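Features > Home > Play Kitchens

Aliki Lambrakis stopped buying play kitchens in boxed sets two years ago. Her shop in Brasmont now sells the pieces one at a time. Parents fill a basket from open shelves, and over 425 pieces go out in a good June. Color matters more to them than a matching set.

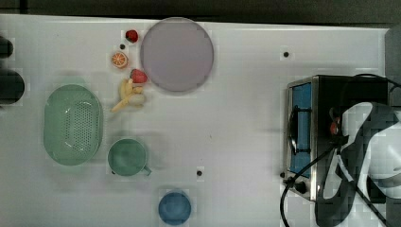 Mint colander and mug, a blue bowl, a lavender-gray plate and toy fruit, laid out with a portable gas stove.

Lambrakis suggests starting with a plate, a bowl and some fruit. "Strawberries go missing first," she says. "Buy 2." Colanders come next, as children like to fill them and carry them off. Pots can wait until the first birthday money arrives.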